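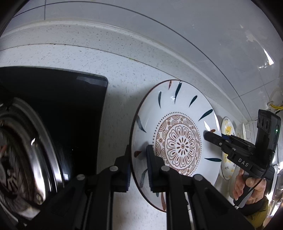
Segunda prueba de la quinua graneada. La proporción de 1 a 2 en volumen me dejaba el fondo pastoso, así que bajé el agua a 529 ml para dos tazas de grano lavado y tostado en seco. Hervor, tapa, fuego mínimo y cinco minutos de reposo fuera del fuego - sin destapar. El grano queda suelto y con el germen visible. Maritza Cusi sugiere añadir la sal al final. No noté diferencia, pero lo repetiré en febrero con quinua roja.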